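Filali Controls Notes
Thread, November 2, 2023

1/
OK, the new motion stack for our two-arm cell is finally in a state where I can talk about it without crossing my fingers behind my back. Long thread on control loops, time stamps, and one very dumb bug. Software only, I'm saving the mechanical stuff for another day!

2/
Quick background for new followers. We had been running each arm from its own process since July. Two programs, two clocks, two ideas of what "now" meant. It worked fine as long as the arms stayed on their own sides of the table. Then we started asking them to work close together and it got ugly.

3/
So the big change: one process, one loop, both arms. 200 Hz. Every tick reads all the joints, computes all the commands, sends all the commands. The loop is called Grunov (named after a street, don't ask) and it is deliberately boring. No memory allocation inside it, no logging to disk inside it, no networking.

4/
Logging goes through a ring buffer to a second thread. If the logger falls behind, we drop log lines and bump a counter. The arms never wait for a log line. I wish I'd done this on day one, the old code had a print statement in the control path and I found it by looking at jitter plots. My own print statement. With my initials in it.

5/
Perception next. There's a little camera on top of the left gripper, and its pictures come in much slower than the joint readings do. The old code took the newest picture and paired it with the newest joint angles. Sounds reasonable! It's wrong whenever the arm is moving.

6/
By the time a picture gets to us the wrist has already gone somewhere else. So we were placing objects using the pose of the wrist now and the view of the wrist then. At slow speed you'd never notice. At normal speed the estimate of where a box was would slide around like it was on ice.

7/
Fix: keep a short history of joint states, look up the pose at the moment the picture was taken, interpolate between the two nearest readings. That's it. It's maybe the most satisfying little function in the whole repo. The box estimates just sat still. I made a noise.

8/
Where the perception work happens: two black arms on a rail, teal boxes in the middle, cards and a seed packet over on the right. I love the bullfinch wallpaper so much.

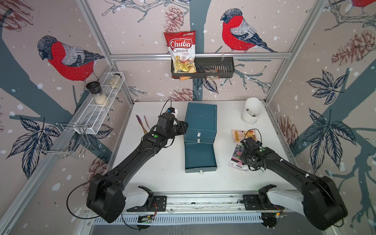

9/
Now the very dumb bug. Every so often the planner would refuse a move that was obviously fine. Plenty of room, short path, and it would come back with "no solution." I collected 273 of these refusals before I sat down and sorted them properly.

10/
Almost all of them had the same thing in common: the start pose was "in collision" according to the planner. With itself! The collision model for the gripper had padding on it, the model for the camera module had padding on it, and in certain wrist angles the two pads touched. A part bolted on top of another part, politely reporting a crash.

11/
Those two shapes can never move relative to each other, so the pair belongs on the ignore list. I had put it on the list. I had put it on the list for the other arm, the one the config file called "left" back when left and right were defined from the far side of the table.

12/
Please pick one definition of left and write it at the top of your config. Ours now says LEFT IS LEFT WHEN YOU STAND AT THE RAIL. All caps. There's a test for it too: wiggle one joint, check that the encoder reading you expect is the one that changes. Takes seconds at startup.

13/
After the ignore list fix I replayed the whole set of refusals through the planner. 11 still fail. I looked at those and they're fair, the target really is out of reach or would put one forearm through the other. Good refusals! I'm keeping them as regression tests.

14/
A word on planning for two arms at once. You can treat the pair as one big robot and plan in the combined joint space, which is lovely on paper and slow on our machine. Or plan one arm, freeze that path in time, and plan the second around it. We do the second thing and it's been good enough for the way we work.

15/
The catch is order. Whoever plans first gets the nice path. We try both orders and keep the one that finishes sooner. It doubles the planning time in the worst case and I don't mind a bit, the motions look so much calmer.

16/
Tooling! The replay viewer (Lakmont, also a street) got a timeline scrubber. You drag it and see joint positions, commanded positions, camera picture and planner state, all lined up on the same clock. The wrist bug in posts 5 to 7 took me an afternoon to find once this existed. Before that I'd been guessing at it for ages.

17/
If you're building something similar, build the viewer early. I put it off thinking it was a treat for later and it ended up being the tool I open first every morning, before the editor even.

18/
Still open: version 2 of the gripper force limit. Right now it's one fixed current limit for everything, and I'd like a paper card and a stiff box to get different treatment. I have a branch. The branch is not good yet.

19/
Also open: restart behavior. If the perception process dies, the control loop holds position, which I'm happy with, but bringing perception back means re-running a calibration check by hand. The folks at Jonville have a neat trick with saved checkpoints that I want to steal.

20/
Questions welcome, especially from anybody who has done time sync over USB cameras and has opinions about it. I have so many plots. I will send you plots.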